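Can a machine make breakfast yet?

August 7, 2019

I spent most of April reading claims about household robots and then trying to work out which of them I could test without buying a 3000 dollar arm. The short version is that machines move things well and touch things badly. The longer version follows, with the caveat that my background is packaging lines and I tend to see a kitchen as a very poorly designed one.

At the plant in Pomier where I used to work, a pick-and-place cell handled 57 cartons a minute for years with almost no attention. The cartons were identical, they arrived in the same orientation, and the cell knew where each one would be to within a millimeter. When a supplier changed the flap glue and the cartons started arriving slightly bowed, the cell stopped every few minutes until we widened the guides. That was one variable. A kitchen counter has dozens, and the person who lives there rearranges them before coffee.

Ildikó Lengyel, who ran the controls group and still answers my emails, holds that people rank chores by how tiring they are and assume a machine would rank them the same way. Carrying a 30 pound bag of flour up the stairs is tiring for me and a simple load problem for a motor. Finding the end of a roll of plastic wrap takes me a few seconds and would hold up most grippers indefinitely.
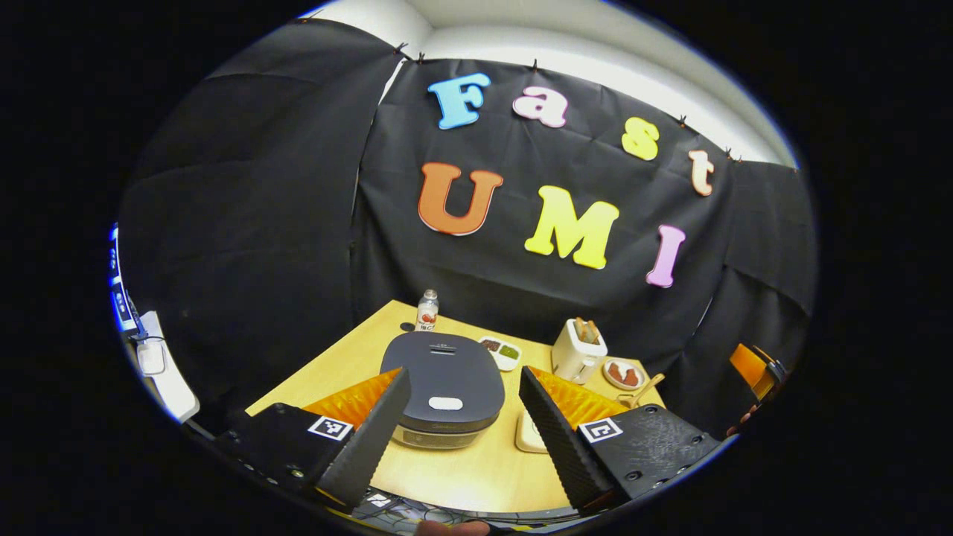

Breakfast makes a good test because most of the cooking was automated decades ago. A toaster already controls heat and time, and a rice cooker decides for itself when the rice is done. What remains for a robot is the part in between, and that part is almost all contact. Take the rice cooker with the oval release button at the front of its lid. Pressing a button takes one finger, a known position and a modest force, and I would trust a machine with it today. Serving the rice afterward is another matter, as the grains stick to the paddle and to each other and the load is different every time. Bread standing up out of a two-slot toaster looks like an easy grasp for two flat fingers, and in geometry it is. The trouble is compliance. Fresh bread squashes, toast crumbles, and the grip force that suits one slice will ruin the next. Soft pads help by spreading the load, but they also make it harder to know exactly where the fingertip is.

Sauces I would leave out entirely for now. A small tray of anything liquid has to stay level through the whole move, including the first few millimeters of lift, where a two-finger grip is most likely to tilt it.

My own bench test was modest. I put a parallel gripper from Ullen on a secondhand linear stage and had it pick up slices of sandwich bread, 400 picks over several evenings. Position errors were rare once I had fixed the lighting. Nearly all the failures were force errors — dents and torn crusts, plus one slice folded neatly in half. Lowering the closing speed helped more than lowering the force limit did, which I did not expect. The controller overshoots slightly when the fingers meet something soft, and a slower approach leaves less to overshoot.

I also read through the Kuzmenko manual for their countertop arm. It specifies repeatability to a fraction of a millimeter and says nothing at all about contact force. That is a normal spec sheet for a machine that moves boxes. For one that is supposed to butter toast, I would want those two priorities reversed.

So my answer is no for breakfast as a whole, and yes for a few pieces of it if you hold the rest of the counter still. Ildikó thinks I am being pessimistic about the bread and has offered to lend me a Ploltier force sensor to prove it. When it gets here I will mount it behind the left finger and repeat the same picks with the same brand of loaf, and post the numbers whichever way they go.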